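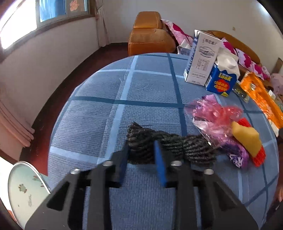
Why Does Cloth Crease?

Take a clean shirt out of the drawer. Sit on it for the length of one cartoon. Now put it on and try telling a grown-up that you ironed it.

You won't get away with it, and the reason is hiding inside the shirt, far too small to see. To find out what is going on in there, we need to begin with a plant that has never worn a shirt in its life.

What cloth is made of

Cotton grows on a bush. When the seed pods pop open, they are stuffed with white fluff, and each bit of fluff is a fibre, which is a word for something long and very thin. A cotton fibre might be as long as your thumbnail is wide, or longer if it is showing off. One fibre by itself is no use to anyone. You could lose it in a sneeze.

So people twist lots of fibres together, and the twisting makes them grip one another. That gives you thread, or yarn if it's thicker. You can try it with a bit of cotton wool. Pull it gently and it comes apart. Now pull off another piece, twist it between your fingers and pull again. It puts up much more of a fight.

Next comes weaving. One set of threads is stretched out on a loom, which is a frame for holding threads tight. These are called the warp. Another thread goes across them, over one, under the next, over one, under the next, until somebody wants their tea. That is the weft. Nearly every tablecloth, tea towel and pillowcase you have ever met was made like this, although these days a machine does the overs and unders and doesn't stop for tea.

If you use different coloured threads in the warp, you get stripes going one way. Put different colours in the weft as well and you get stripes going the other way. Where they cross, the colours mix, and people call the result checked or plaid, depending on who they are and how much they paid for it.

So where do creases come from?

Look even closer, closer than your eyes can go. A cotton fibre is made of tiny chains called cellulose. Trees have cellulose in them too, and so does celery. These chains lie side by side and hold on to each other with weak little links, a bit like a line of children holding hands on a school trip.

When you fold a piece of cotton and press on it, the fibres at the fold have to bend. Some of the chains get pulled and shoved past one another, and they have to let go of the hands they were holding. Do they wait politely until you unfold the cloth, and then go back to their partners? They do not. They grab the nearest new hand and hang on. Now they are holding the fibre in its bent shape, and you have a crease.

Time makes it worse. A cloth folded up in a cupboard from February until the summer holidays has had months to get used to being a rectangle. When you spread it over a table, it remembers. You will see straight lines running across it that have nothing to do with the pattern, and they show you where the folds were. You can sometimes work out from the lines how the cloth was folded, if you are the sort of person who enjoys that. (I am.)

Why does water matter?

Water is very small and very nosy. It slips in between the cellulose chains and pushes their hands apart, and then the chains can slide about. If the cloth dries while it's hanging straight, the chains hold hands again in a straight position. If it dries in a heap on your bedroom floor, they hold hands in the shape of a heap.

This is why the shirt you sat on got worse the longer you sat. You are warm and slightly damp. Please don't be offended, everybody is.

What does an iron do?

Heat makes the chains wriggle. Steam is heat and water arriving together, so the chains let go and wriggle at the same time, and then the flat, heavy bottom of the iron squashes the fibres straight. When the cloth cools and dries, the chains take hold again and stay put until the next time somebody sits on them.

Before electric irons, people heated lumps of metal on the stove. They usually had two, so that one could be getting hot while the other was going cold. Nothing told you when the iron was ready, and getting it wrong meant a brown mark the shape of an iron on your best sheet.

Do all cloths crease?

No, and it is rather unfair. Linen comes from the stem of a plant called flax, and it creases if you so much as look at it. Cotton is nearly as bad. Wool comes from sheep, and its fibres are curly and springy, so a woolly jumper mostly bounces back. Have you ever seen a creased sheep?

Polyester is made in factories, from chemicals that mostly come from oil. It hardly takes in any water, so there isn't much for the chains to let go for. Plenty of tablecloths and school shirts are a mixture of cotton and polyester, which keeps some of the softness and dodges some of the ironing.

Try it yourself

You need 3 squares of old cotton cloth, all the same size, and a stack of heavy books. Ask before you cut anything up. "Old" means something different to the person who owns it.

Leave the first square dry. Dampen the second one with a little water. Dampen the third one too, but don't fold it.

Fold the first two squares in half and in half again. Put each one inside its own plastic bag, so the books stay dry, and pile the books on top. Lay the third square flat on a towel.

Wait 30 minutes. Take the folded squares out of their bags, open them up and leave them on the towel until everything is dry. Then run a finger across where the folds were. Which square has the sharpest lines? Was it the one you expected?

If you want to go further, try again with a bit of old wool or a polyester scarf. Write down your guess first, in pen, so you can't pretend later.

Words to know

Fibre: a long, very thin piece of something, such as cotton or wool.
Warp: the threads stretched lengthways on a loom.
Weft: the thread that goes across, over and under.
Cellulose: the stuff in plants that cotton fibres are made of. It's in paper as well, and paper is even worse at forgetting a fold. Try ironing your homework and see. (Don't.)

Written by Yevhen Kravchuk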